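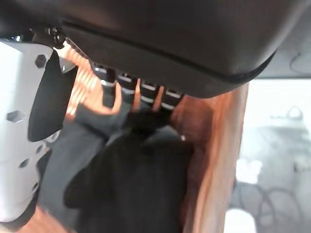

Dark gray housing above a brown panel. Photo: Weketti

Thursday, February 19, 2026

Narura water district will move 1279 household accounts to a two-part tariff, with a lower rate between 11 p.m. and 7 a.m. The change follows a January review of peak demand.
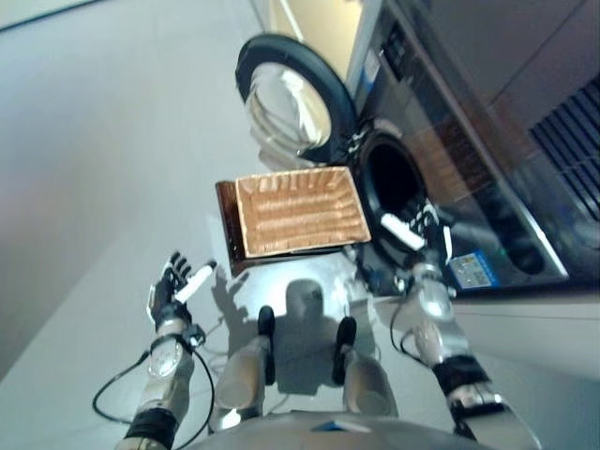 L. Gashi

Laundry is the main load the district wants shifted – front-loaders included. Accounts in Tevitz, on the older 23-zone billing system, keep the flat rate until their meters are replaced. Standing charges are unchanged.

We use cookies to measure traffic. Accept | Settings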